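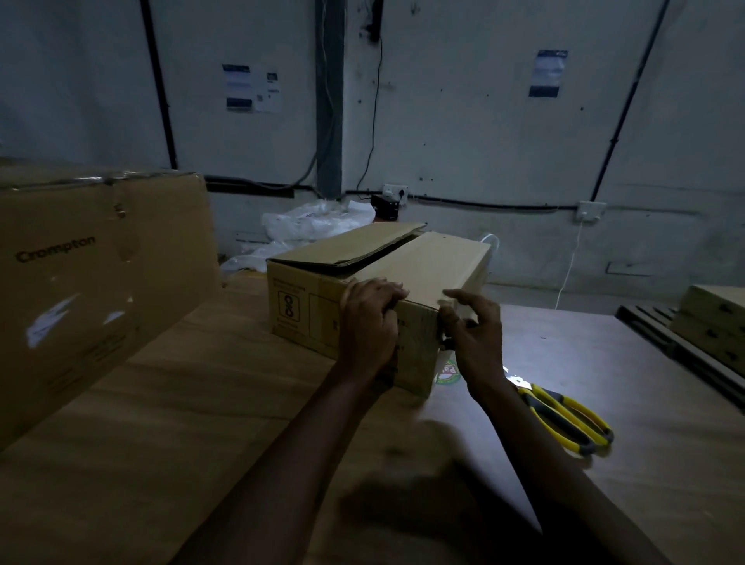

Figure 3. Closing a cardboard box by hand at a large wooden table. The box is plain corrugated cardboard with a printed black label block on its left end panel.

3.2 What people do with the box afterward

I started this part of the study thinking it would be short. We had 2,024 usable survey responses, and one of the questions asked what happened to the last cardboard box that came to the house. I figured most people would say "recycling bin" and I could write a paragraph and move on to returns. Well, no! A big share of our respondents told us the box was still in the house, and plenty of them went on at length in the comment field (which we had almost left off the form to save space).

So we went back. I picked 500 of the households that had said they kept their last box and sent them a short diary to fill in. Each time a box arrived, they wrote down where it was put first, where it went next, and when it left the house, if it did. The diary ran for 8 weeks, ending in November, before the holiday packages could swamp everything.

The first stop is nearly always a hallway or a kitchen counter. I'd call this the "landing" stage, and it's dull but it matters, since a box that gets flattened during landing almost never shows up in the diary again. Boxes that stay whole get a second life. They go to a closet, a garage shelf, under a bed - one person used the phrase "the box room," which I loved and then learned was a spare bathroom.

The reasons people gave for keeping them were harder to sort. I made a first set of codes from the comments and had 13 of them, far too many, and my co-coder and I kept disagreeing on the same entries. The trouble was mostly with "might need it." Is that a plan to mail something? Is it a worry about returning the item? Or is it just a good box? We ended up keeping "good box" as its own code, because people really do talk that way. They praise a box for being square, for being clean, for having flaps that still meet in the middle. Size came up too, though there was no one size that everybody wanted.

Brand made a difference in a way I hadn't planned for. Two of the sellers that came up a lot in our diaries, Colla and Zein, ship their goods in quite different ways. Zein boxes come sealed with a wide paper tape that takes the top layer of cardboard with it when you pull it off, and our households tended to toss them. Colla boxes have a narrow strip and open without much damage, and those were the ones that got stored. Hondix falls somewhere in between, and I don't want to make much of it, as the Hondix entries came mainly from apartment dwellers and they keep fewer boxes of any kind.

That last point deserves its own paper. Storage space is the obvious thing to blame, and yes, people with garages kept more. But within the apartment group there was a second split that I can't explain with floor space. Households that had moved in the past year kept boxes at nearly the same rate as the garage owners. My guess is that they'd just been through a hunt for boxes and didn't want to repeat it, though the diary didn't ask, and I wish it had.

One more wrinkle. We recruited through Sitorura, a neighborhood swap site, and people who use a swap site are presumably fonder of keeping things than the average person on the street. I tried dropping the heaviest swappers from the sample and the order of the top codes stayed the same. The gap between "good box" and "might need it" got smaller, so please read that comparison with some care.

3.3 Boxes that leave the house full

A stored box can go out again in several ways, and mailing is only one of them. In the diaries, the more common exit was as a container for donations. Gifts came next, then returns, which surprised me given how many people had named returns as their reason for storing the box to begin with. By the time they dug it out, the return window had often closed. The item stayed, and so did the box.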